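Hinside Opens Free Clothes-Sorting Evenings for Families in Grelby

New fall program helps parents get through the pile on the bed, one sweater at a time

FOR IMMEDIATE RELEASE

GRELBY, 11 September 2024 – Hinside, the home-skills group based in Grelby, is opening a free fall program for families who have more children's clothes than drawers to put them in. The Soft Pile sessions cover sorting, folding and storing everyday clothes, with plenty of time for the awkward pieces: thick knits, hooded tops, tights, and the party outfit with straps that slide off every hanger.

Registration is open now at the Hinside front desk and on the Hinside website. There are 16 places at each session, and children are welcome to come along.

The program grew out of a small trial in May, when Hinside invited parents to bring one bag of clothes from home and work through it at their own speed. The bags were wonderfully mixed. People brought sweaters, pajamas, a snow suit that had missed its season, odd socks, fringed throws, and in one case a full set of curtains that had been living at the bottom of a wardrobe. The trial was meant to run for one evening, and Hinside added three more after parents asked to come back with a second bag.

"We had people laughing over a pile of leggings, which I did not expect when I booked the room," said Trygve Nordin, program lead at Hinside. "Folding is one of those jobs most of us picked up by watching somebody else do it in a hurry. Give people a flat surface and a bit of company and they get really interested in it. I had a dad show me his sleeve fold twice, and he was right to be proud of it!"
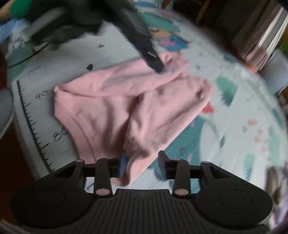
Knitwear gets the first half hour of every session. A sweater that has been pulled off in one go tends to land in a twist, with the hem curling one way and a sleeve tucked under somewhere, and it takes more patience than a T-shirt. Participants start by finding the hem and easing it straight, then follow the sides up to the shoulders before they touch the sleeves. Ribbing should be smoothed and never tugged. After that the fold itself is quick.

The group teaches one basic fold in four steps and lets people adapt it. Lay the top face down, bring in the sides, lay the sleeves along the back, and fold up from the hem until it fits the drawer. Small sizes often need only one turn. Bulky ones can be rolled, and Hinside has no strong feelings about rolling versus folding as long as the drawer closes.

Sorting comes with a few house rules as well. Size labels inside children's clothing are treated as a starting point, and the garment is held up against one that fits today. Anything too small goes straight into a bag by the door, and anything too big goes into a box marked with the next size up. Clothes with clasps or buckles are fastened before they are stacked, so they do not catch on the knits. Stained pieces get their own pile and a fair hearing – plenty of them are still good for painting, digging and general mud.

What to bring

Each family is asked to bring one bag of clean, dry clothes and something washable to fold on. A bedspread, a play mat or a large towel will do. Printed mats with a height ruler down one side are a favorite with the team, as the marks make it easy to fold a whole stack to the same width. Tables and low platforms are provided. So is coffee, and there is a basket of picture books for younger children who lose interest in socks.

A 16-page booklet, The Soft Pile, goes home with every family. It was written by Sigrun Kristiansen and drawn by Leif Granström, and it includes a size chart with blank spaces to fill in, a page on storing wool over the summer, and a fold-out drawer plan. Families who cannot make it to a session can pick up a copy at the front desk from the first evening onward.

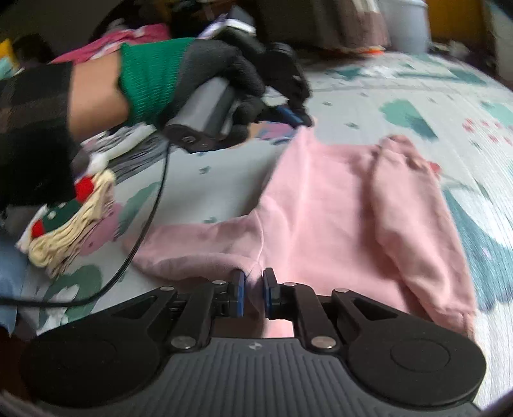 Words: Sigrun Kristiansen, Hinside
Notes from the folding table

I wrote the booklet at home, mostly on the edge of a bed with clothes all over it, and I would like that to be some comfort to anybody thinking of coming. You do not need a tidy house to take part. You do not even need a tidy bag.

The piece I use most when I practice is a plain pink sweatshirt. Pale, soft fabric shows every crease, so you can tell straight away whether the sleeves have been laid flat or just hidden underneath. I start by taking hold of an edge and drawing it out slowly, and I do the sleeves last. If one of them bunches up, I open the whole thing and begin again. It takes seconds, and it beats trying to fix a fold from the inside.

My other piece of advice is to clear a patch of bed and not the whole bed. I used to move everything to the floor first (throws, buckets of toys, the lot) and by then I was tired and the folding never got done. These days I push things to the sides and work in the middle. A space the width of one sweater with its arms out is plenty.

I also set a timer for 15 minutes. When it rings I stop, even if there are socks left. My son thinks this is hilarious and has started racing it, so we now get through his pajamas at a speed I can't really recommend for the quality of the folding, but the drawer is full and he did it himself!

Sessions and partners

Soft Pile sessions run on weekday evenings through the fall in the ground-floor room at Hinside. Each lasts 90 minutes. Families may come to as many as they like, space permitting, and there is no need to attend them in any order. The room is step-free, with seating at every table for anyone who would like to fold sitting down.

Storage boxes for the sessions have been supplied by Zendby, and Engebretsen, the Grelby fabric shop, is giving offcuts for labels and drawer liners. Outgrown clothes in good condition can be left at the end of each evening for the Grelby clothing exchange, run by Ragnvald Isaksson, who will be collecting coats and knitwear first ahead of the colder months.

"Sweaters go fastest with us, every single year," Isaksson said. "If it comes in folded with the size written on the label, it can be on the shelf the same night. That helps us more than people realize."

Hinside is also looking for a few confident folders to help at the tables. Helpers spend one evening with Trygve Nordin beforehand and can then choose the dates that suit them. Good fitted-sheet skills would be very welcome, as the team is still arguing over the best way to do it.

About Hinside

Hinside runs practical classes in mending, cooking, washing and home storage for people in Grelby and the surrounding villages. Classes are free or low-cost and open to all ages.

Media contact
Skarphéðinn Kirkegaard
Press and Outreach, Hinside
Interviews and session visits can be arranged through the front desk.

###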